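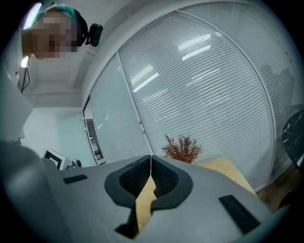 Do players who buy a remastered bundle go back and finish the older games in it?

Most of them don't. In our sample they start the first game, play a few hours, and move on to the newest one.

2018-04-24
By the Godthorpe Play Research Group

Figure 3. Gray hand-held gripper with its two dark-padded jaws nearly touching; light wooden tabletop beyond.

4.2 Completion claims and what the logs show

Cullside has sold the Irkska bundle as a way to "play the whole story from the start." Trade coverage has largely repeated this and treated strong sales as proof that old games find new players once they are repackaged. We doubt that sales can carry that claim. A bundle purchase counts the same whether the buyer plays all four games or only one of them.

We used play logs from the Yoshida panel, whose members agree to share session times and story progress. Of 481 panel members who owned the bundle, 418 had logs complete enough to use. The rest had gaps of a month or more, mostly after a console change, and were dropped. Only 80 of the remaining players reached the end credits of the first game. We counted a game as finished when the final chapter was marked complete at any difficulty, a generous rule that ignores skipped side missions.

The publisher's own figure is much higher. It appears to count anyone who unlocked the last chapter, and the bundle unlocks every chapter from the main menu on day one. By that standard nearly 100 percent of owners could be called finishers without playing a single level. We asked for the method behind the figure in September and were sent a press sheet that did not include it.

Some caution applies to our side as well. Panel members signed up on their own and probably play more than the average owner, so the true finishing rate may be lower still. It may also be higher for people who played the originals years ago and saw no need to repeat them – the logs cannot tell us who they are. A short survey question on past play was added too late to cover this group.

We also looked at whether the updated graphics mode kept people playing longer. Players who left it on had longer sessions in the first game, but they also tended to own newer consoles with faster loading, and we could not separate the two. Earlier work has credited the visual upgrade alone. We see no basis for that in these data, and the same problem affects the session figures for the second game, taken up in Section 4.3.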